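Home | News | What's On | Food & Drink | Community | Contact

Andley's soup kitchen table comes back for a second spring

By Lorna Quiambao
April

If you walked past the old chapel hall in Andley last spring and wondered why it smelled so wonderfully of onions, you'll be glad to hear that the shared supper is back, and that this year there will be a good deal more room to sit down.

The supper, which goes by the name of Loletti (after the café that used to stand on the corner, and which plenty of people here still miss), is a simple enough idea. Everyone who comes brings something for the pot or something for the table, the doors open at 5 in the evening, and whoever is at the stove makes the best of what turns up. Last year that meant a great deal of leek and potato, one very good fish stew and a lentil soup that people were still asking after in the autumn.

Lovely Abella, who started the suppers in her own front room before they outgrew it, told me she had been nervous about asking for the hall again. "I thought we'd had our turn," she said, when I caught her with her arms full of tea towels. "But people kept stopping me outside the chemist to ask when we'd be starting, and in the end it was easier to ring up and book it."

The hall has had a proper going-over during the winter. The draughty window by the stage has been mended, there are 56 chairs where there used to be a muddle of benches and garden stools, and the kitchen has a new cooker, paid for with the £1500 raised at the Christmas fair. The old one had a back ring that only lit if you spoke to it kindly, and I confess I shall miss it a little, having spent a whole evening last May crouched beside it with a box of matches.

There will be eight suppers in all, running through to the start of summer, and the last will be held outdoors on the green if the weather is with us. The first pot is to be a chicken and barley broth, with a mushroom one alongside for those who don't eat meat. Bread is always welcome, and so are puddings, particularly anything with rhubarb in it, as half the gardens in Andley seem to be overrun already.

It costs nothing to come, and you needn't live in the village. Children are welcome with a grown-up. If you can stay behind to help wash up, so much the better, and Lovely would also be grateful for the loan of ladles, large serving spoons and any big lidded pans, with your name on a bit of tape underneath so that they find their way home again.

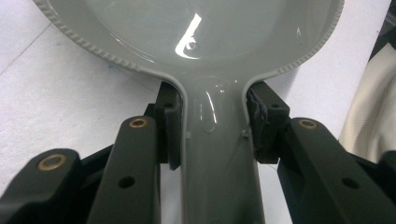

Things to lend can be left in the hall porch in the morning, and if you have a pan too heavy to carry, put a note through the door and Lovely will come round for it in the car.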